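Why Do Strawberries Give Up Their DNA So Easily?
Keegan Ellery, Intro Biology project, Vitcombe

So my original plan was bananas, but Ashton Doolan had already called bananas, and I ended up with strawberries. No regrets at all! They smell better and they have eight sets of chromosomes (we have two), so there's plenty of DNA in there to pull out.

I mashed the berries in a zip bag with dish soap, salt and water, then poured the mush through a coffee filter. After that I tipped in cold rubbing alcohol really slowly down the side of the glass. I did 4 batches in January at our kitchen counter, and the first one was a mess — I stirred when I should have poured, and everything went pink and cloudy. Batches two and three gave me nice white strings I could wind onto a toothpick.

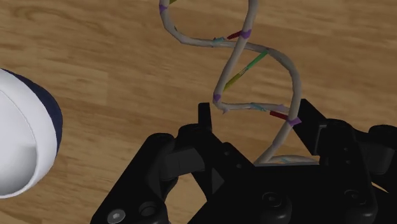
Figure 1. Helix model on a wood-grain tabletop (computer rendering).

What you get on the toothpick is thousands and thousands of strands clumped together, so don't expect to see a twist. The soap breaks up the cell membranes, the salt helps the DNA clump, and the alcohol makes it come out of the liquid because DNA won't dissolve in it.

For batch four I used frozen berries, which Wiremu Quinlan suggested, and wow, they mashed so much faster. I'd like to weigh the strings next time, but my kitchen scale wouldn't even notice them. Thanks to Wiremu for the idea and to my mom for the berries.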